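Purken cell – maintenance meeting, Friday, 9:00
Present: Teodoro Cuevas (chair), Wenceslao Cisneros (minutes)

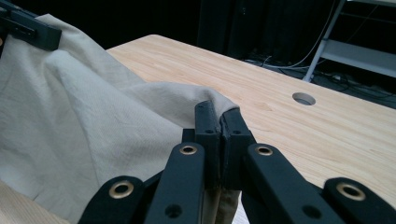
1. Gripper linkage
Eyelets on the inner and outer arms to be checked for play at every 25 hours of use. Cisneros keeps the log. Cycle count at last check was 1460.

2. Fingertip pads
Pads must close evenly on a single fold of cloth, with no gap along the seam. Cuevas reported slip on the right pad in March – pad replaced, spare ordered from Olvera under part 654. Old pad kept for comparison.

3. Two-gripper hold
Agreed to set the first gripper on the upper corner before the second closes on the lower edge. Cuevas to add this to the setup sheet.

4. Cables
Runs near the shelving to be tied and labeled. Carried over from the last meeting.

Action: Cisneros, items 1 and 4. Cuevas, item 3.
Closed 9:25.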